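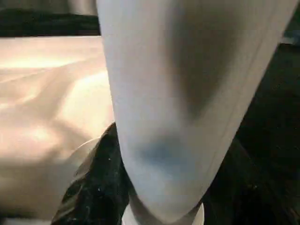
Handgelenkkamera: Greiferfinger an dunklem Stoff, links cremefarbenes Gewebe

Von: Lucie Simard
An: Verteiler Demonstrationsdaten
Betreff: Re: Rückfragen zur Aufnahmereihe Tischmontage (Astmont)

Sehr geehrte Kolleginnen und Kollegen,

zu den Rückfragen von Herrn Kong nehme ich im Namen der Koordinationsstelle wie folgt Stellung. Seine Nachricht ist zur besseren Nachvollziehbarkeit auszugsweise angeführt.

> Jae-hoon Kong schrieb am Sonntag:
>
> Bei der Durchsicht der Reihe Tischmontage sind 167 Episoden
> im Verzeichnis angelegt, im Index erscheinen jedoch nur 164.
> Ich bitte um Auskunft, ob die fehlenden Episoden verworfen
> wurden oder nachgereicht werden.
>
> Ferner: In vielen Episoden zeigt die Handgelenkkamera über
> längere Strecken nur den Finger und den Stoff darunter. Sind
> diese Abschnitte vor dem Training zu kürzen? Pelletier hat
> sie in der letzten Lieferung entfernt, Irnov nicht.
>
> Und schließlich: Gilt das Ablegen eines Beins auf dem Tuch
> als Fehlversuch?

1. Abweichung zwischen Verzeichnis und Index

Die drei nicht indizierten Episoden wurden von Frau Mohmand gesperrt. Die Zeitstempel von Kopf- und Handgelenkkamera liefen dort auseinander. Eine Nachreichung ist nicht vorgesehen. Die Rohdaten verbleiben bis Dezember auf dem Server in Astmont und werden danach gelöscht. Maßgeblich ist allein der Index.

2. Abschnitte mit geringem Bildinhalt in der Handgelenkansicht

Eine Kürzung findet nicht statt. Die Ansichten werden dem Modell gemeinsam vorgelegt, und der Kontakt der Fingerspitze mit der Unterlage gehört zur Demonstration. Wird ein Strom gekürzt, stimmt die Zuordnung zu den Gelenkwerten nicht mehr. Herr Boychuk wird Pelletier bitten, die letzte Lieferung ungekürzt zu wiederholen. Die Lieferung von Irnov bleibt unverändert gültig.

3. Wertung abgelegter Beine

Das Ablegen eines Beins auf dem Tuch ist kein Fehlversuch, sofern die Episode fortgesetzt wird. Die Ausgangslage ist in der Aufgabenbeschreibung festgelegt: Das Gestell liegt mit den Beinen nach oben auf dem schwarzen Tuch, das lose Bein rechts daneben. Ein Arm hält den Rahmen an der Vorderkante, der andere arbeitet an der Ecke. Als Fehlversuch ist zu kennzeichnen, wenn das Gestell kippt oder die bedienende Person von Hand eingreift. Korrekturbewegungen sind ausdrücklich erwünscht und dürfen nicht herausgeschnitten werden.
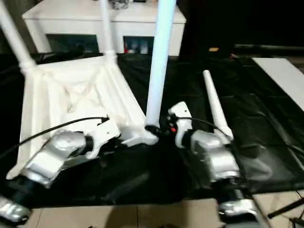 4. Weiteres Vorgehen

Von den indizierten Episoden sind bislang 93 gegengelesen. Frau Kennedy übernimmt die verbleibenden und trägt die Wertung unmittelbar in Zendeo ein. Freitextkommentare sind auf Deutsch oder Englisch zulässig, die Statusfelder bitte ausschließlich mit den vorgegebenen Werten füllen.

Einwände gegen die Festlegungen unter 2 und 3 sind über diese Liste zu richten. Einzelabsprachen mit den Lieferanten bitte ich zu unterlassen.

Mit freundlichen Grüßen
Lucie Simard
Koordinationsstelle Demonstrationsdaten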